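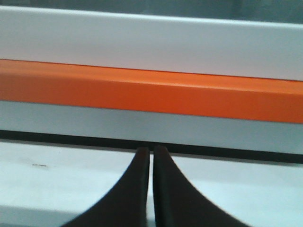 Goicoechea동 소식지 제43호
공동 실험실 179호, 싱크대 구역 정리 안내

안녕하십니까. 이번 호에서는 179호 실험실의 싱크대 구역에 대하여 말씀드리고 싶습니다. 저는 이 나라에 와서 일한 지 여덟 해가 되었고, 한국어로 소식지를 쓰는 것은 이번이 세 번째입니다. 어색한 표현이 있으면 너그럽게 읽어 주시고, 다음 호 전에 고쳐 주시면 감사하겠습니다.

지난 12월에 Etar 과제 팀과 Dostska 분석 팀이 179호를 같이 쓰기 시작했습니다. 두 팀은 일하는 시간이 다릅니다. Etar 팀은 아침 일찍 와서 유리 기구를 많이 씻고, Dostska 팀은 오후 늦게 와서 시료 용기를 씻습니다. 그래서 싱크대 옆 상판에 누구의 것인지 모르는 비커가 남는 일이 자주 있었습니다. 아침에 온 사람은 저녁 사람이 두고 갔다고 생각하고, 저녁에 온 사람은 아침 사람의 실험이 아직 끝나지 않았다고 생각합니다. 저도 한 번 남의 플라스크를 사흘 동안 조심스럽게 피해 다녔는데, 나중에 알고 보니 우리 팀 것이었습니다.

두 팀이 모여서 이야기한 결과, 복잡한 규칙을 만들지 않기로 했습니다. 대신에 물건이 있을 자리를 먼저 정했습니다. 자리가 정해지면 말로 부탁할 일이 줄어든다는 의견이 많았고, 저도 그렇게 생각합니다.

먼저 싱크대 주변입니다. 검은색 상판은 물기가 있어도 눈에 잘 띄지 않습니다. 소매가 젖은 다음에야 아는 경우가 많습니다. 씻는 일이 끝나면 마른 천으로 상판을 한 번 닦아 주십시오. 천은 파란색 하부장의 서랍에 넣어 두겠습니다. 젖은 천은 서랍에 다시 넣지 마시고, 문 옆의 세탁 주머니에 넣어 주십시오. 세탁 주머니는 Billusberg 세탁소에서 한 주에 한 번 가져갑니다.

다음은 건조대입니다. 싱크대 뒤쪽 벽의 타공판 건조대는 두 팀이 모두 씁니다. 왼쪽 절반은 Etar 팀, 오른쪽 절반은 Dostska 팀이 쓰기로 했습니다. 이름표는 유성펜으로 쓰지 마시고 떼기 쉬운 테이프에 써 주십시오. 다 마른 기구는 그날 안에 장으로 옮기는 것이 원칙입니다. 다음 사람이 씻은 것을 걸 자리가 없으면 결국 상판 위에 놓게 되고, 그러면 처음의 문제로 돌아갑니다.

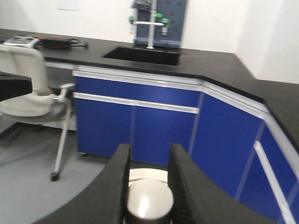 하부장에 대해서도 질문을 많이 받았습니다. 싱크대 쪽 서랍에는 천, 솔, 고무장갑처럼 씻을 때 쓰는 것만 넣습니다. 그 밑의 문 두 개짜리 칸에는 세제와 여분의 솔을 넣습니다. 산이나 유기용매는 여기에 넣을 수 없습니다. 시약장이 멀어서 불편하다는 말씀은 이해하지만, 이것은 안전 담당 부서의 요청이기 때문에 저희가 바꿀 수 없습니다. 상판이 꺾여서 이어지는 오른쪽의 장은 두 팀이 같이 쓰는 보관 칸입니다. 여기에 물건을 넣을 때에는 팀 이름과 넣은 달을 적어 주십시오. 이름이 없는 물건은 한 달 동안 보관한 후에 처리하겠습니다.

싱크대 수도에는 초록색 손잡이가 달려 있습니다. 처음 오신 분들은 어느 것을 돌려야 하는지 몰라서 모두 조금씩 돌려 보시는 것 같습니다. 그렇게 하면 덜 잠긴 손잡이가 남아서 밤에 물이 떨어집니다. 본인이 연 손잡이만 기억하시고, 나가시기 전에 그것을 다시 확인해 주십시오. 너무 세게 잠그면 안쪽의 패킹이 빨리 상한다고 합니다. 힘을 많이 주지 않아도 물이 멈추면 충분합니다. 물이 멈추지 않으면 더 돌리지 마시고 시설팀 내선 398번으로 전화해 주십시오. 저녁 여섯 시 이후에는 전화를 받지 않으므로, 그때에는 경비실에 말씀하시면 됩니다.

밝은색 작업면에 대해서도 짧게 적겠습니다. 이런 면은 작은 얼룩도 금방 보이기 때문에 관리가 쉬운 편입니다. 그러나 얼룩이 보인다고 해서 거친 수세미로 문지르면 표면이 상합니다. 먼저 물을 묻힌 부드러운 천으로 닦고, 그래도 남으면 중성세제를 조금만 쓰십시오. 아세톤은 쓰지 말아 주십시오. 예전에 다른 실험실에서 아세톤으로 닦은 자리가 뿌옇게 변해서, 지금도 그 위에 매트를 깔아 가리고 있습니다. 가장자리의 틈은 먼지가 잘 모이는 곳입니다. 그런 곳은 천보다 가는 솔이 편합니다. 솔은 위에서 말씀드린 서랍에 있습니다.

바퀴가 달린 장을 옮기실 때에 대해서도 한 가지 부탁이 있습니다. 바닥 청소를 할 때 장을 조금 밀어야 하는 경우가 있는데, 상판 위에 유리 기구가 있는 상태로 밀면 위험합니다. 먼저 위를 비우고, 두 사람이 같이 천천히 밀어 주십시오. 급수관이나 배수관이 연결된 장은 절대로 움직이지 마십시오.

정리하는 날은 따로 정하지 않았습니다. 처음에는 매달 첫 주에 대청소를 하자는 제안이 있었지만, 두 팀의 일정이 맞는 날을 찾기가 어려웠습니다. 그래서 각자 일이 끝난 후에 십 분 정도를 정리 시간으로 쓰기로 했습니다. 십 분이 길다고 느끼시는 분도 계시겠지만, 유리 기구를 제자리에 넣고 상판을 닦으면 시간이 금방 지나갑니다.

장갑에 대한 의견도 하나 들어왔습니다. 지금 있는 고무장갑이 너무 커서 작은 시험관을 씻을 때 미끄럽다는 내용입니다. 작은 크기를 주문했고, 도착하면 같은 서랍에 넣겠습니다. 손이 작은 분들은 그때까지 개인 장갑을 쓰셔도 좋습니다.

서랍 안쪽에 의견을 적는 종이를 붙여 두었습니다. 필요한 물건이나 불편한 점이 있으면 거기에 적어 주십시오. 영어나 다른 언어로 적으셔도 괜찮습니다. 종이에 적힌 의견은 다음 호에 답변과 함께 싣겠습니다.

179호 공동 사용 담당 드림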